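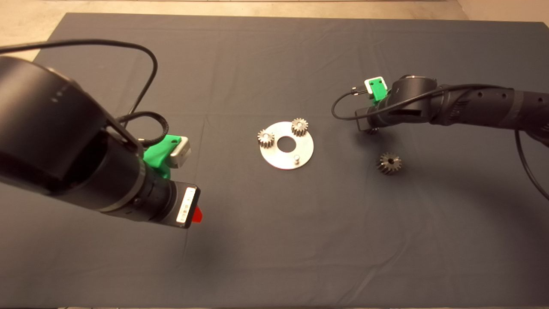 Skallwood Workshop Notes, Issue 8, page 2

Setting gears on a pin plate

If you've never put a small gear set together by hand, this is a lovely place to start! A round plate, a few upright pins and some spur gears will teach you more about how teeth meet than an afternoon of reading (and I say that as someone who likes reading).

Start with the cloth. I lay a dark grey one over the whole table because silver parts show up beautifully against it, and a dropped gear lands softly and stays put. Smooth the worst of the creases, but don't fuss over fold lines.

Put the plate down flat, pins up, and turn it until the pin you want to fill is nearest your working hand. With two gears on and one pin still bare, I like the bare one at the lower right. Left-handers, swing it round the other way.

Now the gear itself. Wipe the bore with a scrap of cotton and run a fingertip around the teeth to feel for burrs. The Dobson sets I learned on were full of them, and 200 grit paper folded over a matchstick cleans them up a treat.

Hold the gear level by its rim, bring it over the pin and let the bore find the top. Don't push! If it's square it will slide down under its own weight. If it sticks halfway, it's tilted, so lift it straight off and try again. Pressing harder only scores the pin.

Once it's seated, give it a gentle spin. You're feeling for a smooth, even turn with no gritty spot. Ekar gears have a slightly tighter bore in my experience and like the tiniest smear of light oil on the pin first.

When every pin has its gear, the centre gear can go in. If the teeth land tip to tip, rock one of the outer gears a hair either way while you lower the middle one, and you'll feel the whole lot drop into mesh. It's such a satisfying moment, and I still take mine apart just to do it again.

Next issue: cutting a storage tray for loose gears from Bruvesora offcuts.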